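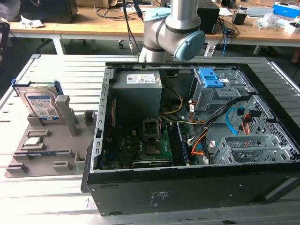

Girls' Evening Classes in Villanueva: Where Things Stand

November 30, 2020

Many of you have written to ask what has become of the evening classes in Villanueva, and I'm sorry to have kept you waiting so long for a proper answer. It has been a hard stretch, and I wanted to talk to Dörte Rieger before putting anything down, as she has been on the phone with the families far more than I have.

When the town council shut the classes in April, the order spoke only of "suitable hours." Girls over twelve were not to be in a public building after five o'clock unless a father or brother sat with them. The boys' classes, in the same building and on the same evenings, carried on as before. You can imagine what that meant in a place where most fathers work the late shift at the cannery and plenty of girls have no brother at all! Of the 276 girls who were enrolled, only 21 could meet the rule in the first month, and a good many of those stopped coming because they didn't like walking home in such a small group.

The mothers took it up first. They went to the council with a petition, were told to come back, went back, and were told the person they needed was away. Josué Furtado, who has been our lawyer in these matters since the Cakgate housing case (some of you will remember the long summer of that one), then filed a complaint with the regional court. He argued that a rule applied to girls and never to boys can't be called a safety measure, whatever name is put at the top of it. The court heard him for two days and has asked the council to explain itself in writing. We don't have a date for the decision, and Josué has asked me very kindly not to guess at one in print.

In the meantime, 8 families have opened their homes for lessons, mostly reading and math, with one kitchen table given over to bookkeeping. Dörte tells me the girls preparing for the college entrance exam are keeping up well, though they badly miss the library. If you have textbooks in good shape, please send them to the Zindwood office and mark the box "Villanueva" so it doesn't end up with the winter coats again.

Letters to the council still help, too. Keep them short and polite, use your own words, and mention the April order so that it reaches the right desk. Dörte has the address and will gladly send it to anyone who asks.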